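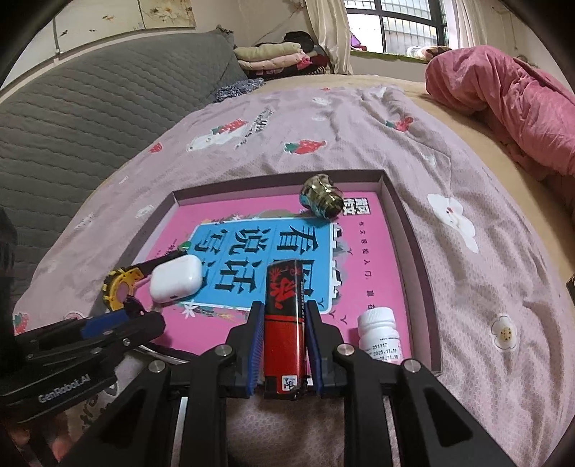
問い合わせ番号 3838
件名:小物箱の登録が98%のところで止まったまま、発送ラベルが出てきません
お客様名:Csenge Magyar 様
ご利用サービス:Trikico 小物箱プラン(持ち物リスト Irkine を併用)
お届け先:Seltville
配送:Gulyás便
状態:解決済み

お客様より(午前9時20分)

いつもお世話になっております。Trikicoさんの小物箱にはこの春の引っ越しからずっと助けていただいていて、お問い合わせをするのは初めてなので、書き方が変でしたらお許しください。

十二月のうちに寝室の細かいものをまとめて、Seltvilleの姉の家に先に送っておこうと思っています。年明けからしばらく娘とそちらで暮らすことになり、大きな荷物はもう行き先が決まったのですが、どの引き出しにも属さないようなこまごましたものが最後まで残ってしまいました。みなさんのお宅にもきっとありますよね。

そこで浅い紙箱のふたをお盆がわりにして、ベッドの上で仕分けをしながらIrkineのリストに打ち込んでいきました。いちごの柄のキルトの上でやると、転がっていった小さいものが柄にまぎれて見えなくなるので、ふたの中に置くのはわれながらよい方法だと思います。

入力した品目は次のとおりです。

看图说话写话(ピンク色の本、中国語)
ワイヤレスイヤホンの充電ケース、白
巻き尺、黄色と黒
ねじの切ってある管の継手、真鍮色
薬の小さなボトル、白
円筒形の電池、赤

ここまで入れて「登録を終える」を押しましたら、進み具合の数字がするすると上がって、98%で止まりました。お茶をいれて戻ってきてもそのままです。エラーの文章も出ませんし、発送ラベルのボタンは灰色で押せません。アプリを閉じて開き直しても、リストは残っているのに数字はやっぱり98%でした。

箱の重さは台所のはかりで見て、上限の1000グラムより軽いことは確かめてあります(本が思ったより軽くて、ちょっとうれしかったです)。

急ぎではありませんけれど、仕分けの途中のものがベッドの上に広がっておりますので、夜までに片づくととても助かります。どうぞよろしくお願いいたします。

Trikico サポートより(午前10時05分)

Magyar様、ご連絡ありがとうございます。春からお使いいただいているとのこと、たいへんうれしく拝読しました。年末の荷造りの最中にお手間をとらせてしまい申し訳ございません。

98%で止まる場合、入力していただいた内容はすべて保存されており、最後の「中身の確認」だけが終わっていないことがほとんどです。リストが消えることはありませんので、そのままで大丈夫です。

お手数ですが、次の順にお試しいただけますでしょうか。

手順1 リストを開き、右上の「確認をやり直す」を押してください。
手順2 数字が動かないときは、本の品名をいったん「本」とだけ書きかえて、もう一度お試しください。
手順3 それでも進まないときは、電池と薬のボトルの行にある「種類」の欄に何が入っているかをお知らせください。

手順2につきまして少し補足いたします。ラベルの印字に使っている文字の一覧には、中国語の簡体字が一部しか入っておりません。ラベルを作る段階で読めない文字があると止まってしまうことが、以前にもございました。

お客様より(午前11時40分)

さっそくありがとうございます。お返事が早くて驚きました。

手順1、やってみました。数字が一度ゼロに戻ってどきりとしましたが、また上がって98%で止まりました。

手順2もやりました。「本」にしたところ、今度は98%のまま、その下に「種類を確認してください」という小さな文が出るようになりました。さっきまではなかったので、一歩進んだような気がしています。

ただ、できましたら本の題は元に戻したいのです。娘が絵を見てお話をしたり、それを文に書いたりする練習のためにとってある本で、向こうに着いたら真っ先に探すと思います。表紙の水色のところに題が大きく入っているものですから、リストも同じ字になっていれば娘が自分で見つけられるかしらと思いまして。「本」だけですと、ほかの箱にも本はたくさん入っていますので、私でも迷いそうです。

手順3の種類の欄は、電池が「その他」、薬のボトルも「その他」でした。巻き尺は「工具」、イヤホンのケースは「電気製品」、継手は「その他」です。こうして書き出してみると、ずいぶん「その他」ばかりですね。継手は「工具」にするべきか少し悩んで、道具というより部品だろうと思ってやめました。夫の父が蛇口まわりを直してくれたときの残りで、捨ててよいか聞きそびれたまま持ち歩いているものです。

Trikico サポートより(午後0時30分)

くわしくお知らせいただき、ありがとうございます。おかげさまで原因が見えてまいりました。どうやら引っかかっているところが二つあったようです。

一つ目は本の題です。印字できない字で止まっていたため、その先の注意文まで表示が届いていませんでした。「本」に変えていただいたことで、隠れていた注意文が出てきたものと思われます。

二つ目は電池です。品名に「電池」とあるのに種類が「その他」だと、Irkineの側で確認待ちになります。本来は選び直しの画面が自動で開くはずなのですが、開いていないようですので、こちらは不具合として開発の担当に回しました。

電池についてお尋ねします。充電して繰り返し使うものか、使い切りのものか、おわかりになりますでしょうか。本体やお求めになったときの袋に書かれていることがあります。種類によってはGulyás便でお預かりできないことがあり、はっきりしない場合は箱から抜いていただくようお願いしております。

イヤホンの充電ケースも、中に電池が入っている品として扱います。種類は「電気製品」のままで結構ですが、行を開くと「電池内蔵」の印がありますので、そちらをつけてください。

お薬のボトルは種類を「薬・衛生用品」へ変更をお願いします。お手元ですぐに必要になるお薬でしたら、配送には日数がかかりますので、お手荷物になさるほうが安心かと存じます。

継手は「部品・金具」という種類がございます。一覧のかなり下のほうにあって見つけにくく、申し訳ございません。

お客様より(午後2時15分)

お昼をはさんでしまいました。お待たせしてすみません。

「部品・金具」、ありました! 本当にずっと下のほうでした。継手がようやく落ち着く場所を得たようで、なんだかほっとしています。

電池ですが、赤いところに黒い筆文字ふうの字が縦に入っていて、頭は黒く、下のほうに白い小さなラベルがついています。読み取り用の四角い模様もあるのですが、私にはこれが充電できるものなのかどうか、見分けがつきませんでした。買ったときの袋はもうありません。どの道具に入っていたものかも思い出せず、家じゅうの懐中電灯を開けてまわるのもどうかと思いまして、箱から出すことにいたします。

薬も考え直しました。着いた次の日に要るとなったらあわてますので、私のかばんに入れていきます。荷物の中に入れてしまえば忘れないと思っていたのですけれど、箱が届くまで手元にないわけですから、考えてみればおかしな話でした。

そうしますと箱に残るのは、本、イヤホンのケース、巻き尺、継手です。巻き尺は黒いひもがついていて、ふたの中であちこちに引っかかるので、輪ゴムでまとめてしまってもよろしいでしょうか。ケースのつやのあるところに傷がつかないかも気になっています。姉からの借り物なのです。

Trikico サポートより(午後2時50分)

ご検討いただきありがとうございます。電池もお薬も、そのご判断でまったく問題ございません。箱から出した電池は、端の部分にテープを貼って、鍵や硬貨など金属のものと離して置いてください。処分なさる場合は、お住まいの地域の決まりをご確認いただければと思います。

リストのほうは、電池と薬の行を左にすべらせて「箱から外す」を選んでください。「削除」ですと記録ごと消えてしまいますが、「箱から外す」でしたら「手元のもの」という一覧に移りますので、お薬をかばんに入れた覚え書きとしてもお使いになれます。

巻き尺のひもは輪ゴムでまとめていただいて結構です。イヤホンのケースは柔らかい布か靴下でくるみ、継手とは反対の隅に入れるのがおすすめです。ねじの山はほかのものをこすりやすいので、継手のほうも紙で包んでいただくとなお安心です。重さのある継手は箱の底に、本はその横に平らに寝かせてください。浅いふたはお盆としては便利ですが、そのままでは発送できませんので、必ずお届けしてある小物箱のほうへ移し替えをお願いいたします。

本の題は、ラベルに出る「品名」を「絵を見て話す本」などにして、その下の「メモ」の欄に元の題を入れていただけますでしょうか。メモはラベルに印字されず、アプリの画面では簡体字もそのまま表示されます。Seltvilleに着いてからお嬢様が画面でお探しになる分には、表紙と同じ字でご覧いただけます。

お客様より(午後4時35分)

できました! 100%になって、ラベルのボタンが緑色になりました。

順番に書いておきますね。電池と薬を「箱から外す」にして、ケースに「電池内蔵」の印をつけ、継手を「部品・金具」にし、本の品名を「絵を見て話す本」にして、メモに「看图说话写话」と入れました。それから「確認をやり直す」を押したら、今度は途中で止まらずに最後まで進みました。

娘が学校から帰ってきたので画面を見せましたら、メモの字を声に出して読んで、それから「品名は私が考えたかった」と言われてしまいました。娘の案は「ピンクの本」です。なるほど、そのほうが早く見つかりそうですので、あとから変えてもラベルに差し支えがないか教えてください。

ケースは冬用の靴下に入れました。片方だけ残っていたものなので、これで靴下の行き先も決まりました。継手は包み紙でくるんで底に入れ、巻き尺は輪ゴムでまとめてあります。すき間ができたので、ハンカチを足してもよいかしらと思案中です。

Trikico サポートより(午後5時10分)

おめでとうございます。こちらの画面でも登録の完了を確認いたしました。長い時間おつきあいくださり、ありがとうございました。

品名は、ラベルを印刷する前でしたら何度でも変えていただけます。「ピンクの本」はすべて印字できる文字ですので、そのままお使いください。変更後に「確認をやり直す」を一度押していただければ大丈夫です。

ハンカチもぜひどうぞ。すき間が埋まると中身が動きにくくなります。足されたあとは、もう一度だけ重さをご確認ください。小物箱の上限は、箱そのものの重さも含めて1000グラムです。

集荷は午前8時からお選びいただけます。ラベルは箱の上の面に、角にかからないように貼ってください。

お客様より(午後6時20分)

品名を「ピンクの本」に変えて、無事にラベルが出ました。箱ごと量り直して、ハンカチを入れても上限より下でした。集荷は朝いちばんの8時にお願いしました。

薬はもうかばんの内ポケットに入れました。電池は両端にテープを貼って、台所の棚の上の小皿に一つだけ置いてあります。夫が帰ってきたら何に使うものか聞いてみます。

お忙しい年の瀬に、靴下の話まで読んでいただいてすみません。次は本棚の箱にとりかかりますが、中国語の本がまだ何冊もありますので、題はメモの欄に入れることにします。ありがとうございました。

社内メモ(対応終了時)

原因1:品名に簡体字があり、ラベル作成で停止。画面に文言が出ない。
原因2:品名に「電池」を含み、種類が「その他」。選び直しの画面が開かない。
対応:品名を変更し、元の題はメモ欄へ。電池と薬は「箱から外す」。充電ケースに「電池内蔵」の印。継手の種類を変更。
開発へ依頼:印字できない文字があるとき、該当する行に注意文を出すこと。電池の選び直し画面の不具合の修正。
案内文へ依頼:「部品・金具」を種類の一覧の上のほうへ移すこと。メモ欄では簡体字が使えることを、よくある質問に追記すること。
お客様への連絡:修正が入り次第、メールでお知らせする。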